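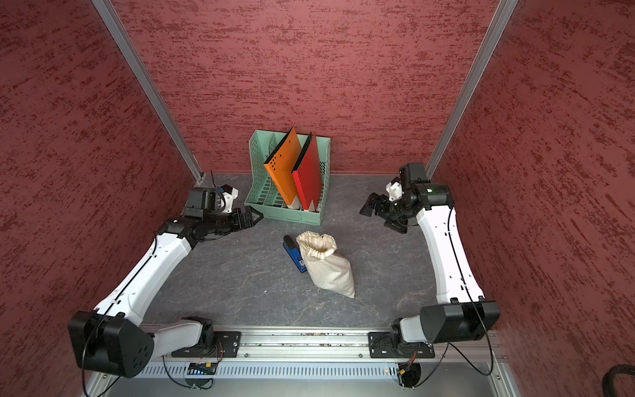 About Shukla Office Services

Shukla Office Services sorts, stores and looks after paper records for small businesses, medical practices, schools and families. We work out of one building in Nalatberg and cover the town and the valley as far as Dristirska. Most of our customers have had too much paper for a long time and want someone to come and deal with it.

How we started

Umesh Bajpai ran the front office of a dental practice in Nalatberg for years. When the practice moved, he was given the job of deciding what to do with a basement full of patient charts, supplier invoices and tax papers. It took him most of a winter. Two other offices on the same street heard about it and asked if he would do theirs. He did those in the evenings, and by the following November he had left the practice and rented a storeroom behind the old print shop.

Hemant Rawat joined him to do the driving and the lifting. Hemant still does the driving. The name Shukla was already painted over the storeroom door from an earlier tenant, and people had begun calling us that before we had picked anything else, so it stayed.

We moved to our present building when the storeroom got too full to walk through. It has a loading door at the back, a long sorting room, and 700 shelves in the records room upstairs.

What we do

File cleanup. We come to your office, go through the cabinets with you, and agree on what is kept, what is moved to storage and what is destroyed. A small office usually takes 2 visits. We don't throw anything out until you have signed the list.

Filing systems. If your papers are in reasonable order but no one can find anything, we will set up a plan that fits the way your staff works. It might be by date, by customer name or by job number. We write the plan down on a single page and leave a copy in the front of the first drawer.

Off-site storage. Boxes are labeled, logged and put on a numbered shelf. You can ask for a box or a single folder to be brought back, and if you call before 10 a.m. we can normally have it to you the same day inside Nalatberg. Dristirska deliveries go out the next working morning.

Scanning. We scan to plain PDF files and name them to match your paper folders. We will do a whole archive if you want, but many customers only need the last few years scanned and are happy to leave the rest in boxes.

Shredding. We shred on our own premises. You are welcome to come and watch, and some people do. You get a dated certificate afterward.

Home papers. This began as a favor and is now a regular part of the week. We help people who are settling an estate, moving to a smaller place or just behind on the mail. Kiran Bhardwaj handles nearly all of it.

How we work

We charge by the hour for sorting and by the box for storage. The rates are on a printed sheet that we will mail or hand to you, and they are the same for everyone. There is no fee for the first visit.

Whoever comes to your first visit stays with the job until it is finished. Customers have told us they don't like explaining the same drawer to three different people, and we don't like it either.

We do not give legal or tax advice. How long you must keep a certain kind of record depends on your line of work and where you are, and your accountant or attorney is the right person to ask. Once you have an answer from them, we put the date on the box and remind you when it comes up.

Staples and binder clips come out before scanning and go back in after, unless you tell us otherwise. Rubber bands are thrown away. Old ones stick to the paper.

The Fleltimeo index

Every box and folder we hold is listed in an index that we call Fleltimeo. Imre Bozsik built the first version as a spreadsheet, and it has been rebuilt twice since. It records what the item is, who it belongs to, which shelf it is on, who last asked for it and when it can be destroyed. Storage customers get a printed copy of their own section once a year, and can ask for one at any other time.

We keep a paper backup of the index, too. It fills 6 binders and is updated at the end of each month.

Who works here

Umesh Bajpai, owner. Does most first visits and all the price quotes.

Hemant Rawat, deliveries and storage. Drives the van, runs the loading door and knows the shelves better than the index does.

Imre Bozsik, scanning and records. Looks after Fleltimeo and the scanners. Call him if a file won't open.

Kiran Bhardwaj, home papers. Came to us from the county library, where she worked in local history.

Abhishek Rana, sorting room. Started as summer help while he was in school and came back full time. He trains the part-time sorters we take on from January through April.

All staff who handle medical or financial records sign a confidentiality agreement, and so do the part-time sorters. We can send you the wording.

In the community

Each spring we hold an open shredding morning in our back lot. Nalatberg residents can bring up to 5 boxes per household at no charge. Please take out hanging-folder rails and anything plastic before you come, as it slows the line down.

Kiran also gives a short evening talk at the library on sorting family papers. It covers letters, photographs, deeds and what to do with other people's handwriting. The library keeps the sign-up list.

We pass on used binders, folders and desk trays in good condition to the two elementary schools. Teachers can stop by the loading door and take what they need.

Visiting us

The office is open from 8:30 a.m. to 5 p.m. on weekdays. Parking is at the back, next to the loading door. If you are dropping off boxes, ring the bell and wait for Hemant, who will bring a cart down. The front entrance has one step, and the rear entrance is level.

For a first visit at your office or home, call and ask for Umesh. The wait is longer from February to mid-April, when tax work takes up most of the sorting room.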